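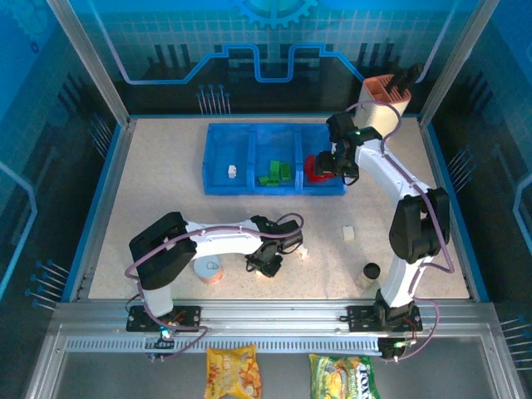 Minutes, Galwood Branch shelf and supplies meeting
Back office, Sunday, 4 p.m.
Minutes taken by D. Gaete

1. Previous minutes
Accepted with one correction. The last set said the sorting tray was "working well." Dardo Gaete asked for this to be changed to "in use." He had not seen anything that would support the other wording. Changed.

2. Sorting trays
The proposal from the Jedatham office is that every table gets a divided tray so that small parts go back by color at the end of a session. We have been using a blue plastic one with three compartments, set at the back of the table: white blocks on the left, green in the middle, red on the right.

Dardo said the colors are fine as far as they go, but the beige cubes have no place in the scheme and stay out on the table. Three compartments for four colors was pointed out at the time of ordering and is being pointed out again. The Jedatham reply was that beige could share with white. Dardo doubted that anyone would agree on which is which under the evening lights, and two people at the meeting then disagreed about it, using the same cube.

It was also asked whether the green compartment should be bigger, as green always seems to collect the most. No one had figures. Left open.

Agreed: keep the present tray until December. No second order before then.

3. Things that are not blocks
Long discussion. The tabletop is meant to be for the blocks and the tray. The round tin with the white lid, the little bottle with the black cap and the pen holder have all come to live there too. The pen holder was accepted, on the grounds that it stands in the back corner and is out of the way. The tin was not accepted. Asked what it was for, the meeting offered more than one answer — none of them convincing.

Action: tin and bottle to go in the cupboard unless someone can say by next meeting why they should be out. Dardo to check, and is not hopeful.

4. Snacks
The rule is that snack bags do not go on the table. The rule says nothing about the floor in front of it, and that is where they get left. One view was that this is within the rule. The other was that it is the reason we need a better one. Proposed wording: "Snacks stay in the kitchen." Carried, with a note that the previous wording was also carried and did not change much.

5. Wall panels
Aravena supplied the blue panels with the circuit pattern and the bit of gear on them. Their brochure claims that a printed surround "promotes focus." Dardo asked what this was based on and has had no answer. The panels are staying up as they are paid for. No objection to the blue. The request for a matching set for the second table, at a cost of 543, was refused.

6. Storage labels
Tromovmont quoted 200 for printed labels with a minimum run of 700. We need far fewer than that. Handwritten labels and clear tape were suggested and nobody spoke against it, though it was noted that the last handwritten ones could be read only by the person who wrote them.

Action: ask Tromovmont for a smaller run before deciding.

7. Any other business
A request for a "tidy table of the month" award. Not supported.

Next meeting: same room, same time. Please bring your own pen, and leave the ones in the holder where they are.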